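Trucos > Ropa y armarios > Doblar camisetas

Lectura: 1 minuto

Yo era de las que hacían montones - y luego venga a planchar otra vez. Ahora doblo las camisetas en una mesa despejada, nunca en la cama, que se hunde y todo queda torcido.

Primero estiro bien las mangas y paso la mano desde el cuello hacia abajo. Las de punto fino son las peores, ¡se enrollan solas!

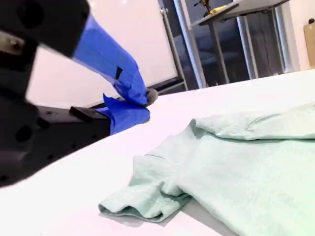 Luego llevo los lados al centro, doblo en tres y las guardo de pie en el cajón. Si el bajo se riza, lo aliso con los dedos antes del último doblez.

Comentarios (2)

Iraklis Raptis: ¿Y con las de tirantes?

Michalis Bakalis: Yo las enrollo para la maleta y llegan bastante bien.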